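Visit report: Netine gripper maintenance bench, Zislow
Jun 18, 2018

Nkechi Danladi and I went to Zislow to see how Netine looks after its hand-held gripper tools. Adebayo Jibrin, who runs the bench, took us through the routine. Our own Fletov units get serviced only when they fail, and we wanted to compare.

The tool is a two-finger parallel type with linkage arms on pivot pins. Netine logs cycles per unit and pulls each one for inspection at 2000. Inspection takes up to 18 minutes. The pins are checked first, by rocking each arm by hand with the jaws open. Side play at the fingertip above 2 mm means new pins on both arms, even if only one is worn. Jibrin does not mix old and new pins on the same tool. The pins are wiped and go in dry; grease was tried in May and collected dust from the bins.

Fingertip pads are replaced in pairs. The old adhesive is scraped off with a plastic blade and the seat cleaned with alcohol. After fitting, the jaws are closed on a strip of paper, which should drag evenly across the full width. If it slips on one side the pad is reseated.

The electronics are kept apart from the mechanical work. Boards are handled at a desk next to the computer, so that readings can be entered without walking back and forth. Cables are checked at the connector end, where Netine sees most of its faults. Suleiman Uzor keeps the log and signs each unit out. 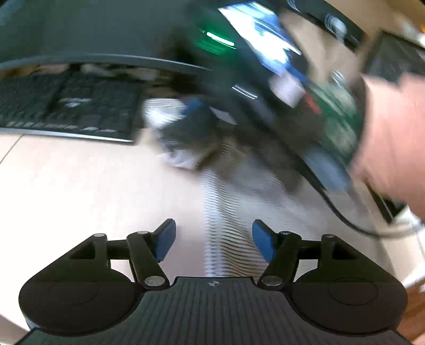
Gripper with jaws open at the desk; electronics in hand behind it.

We asked about spares. Netine holds two complete sets of arms and orders pads from Wike. Lead time on pins is the weak point, and Jibrin would like a second source.

To do: send our pin drawing to Uzor, and ask Nhi Lương whether our counter can log cycles per unit.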